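What is a power strip?

A power strip lets you plug several things in at one place. It has a row of sockets, a case around them and a long cord. Electricity travels along the cord — and then on to whatever is plugged in.

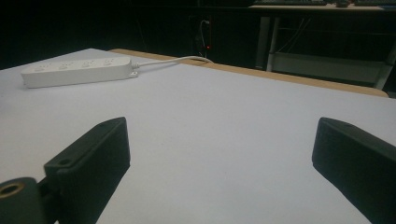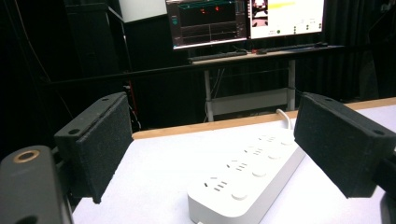
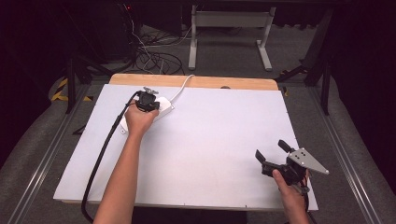

A white power strip with its thin cord going over the back of the board.

Never plug one strip into another, and keep drinks well away. Ask a grown-up before you plug anything in.

Comments

Nedwood Class 3: We found 34 sockets in our school hall!

Sayce reader: My gran calls it a gang lead.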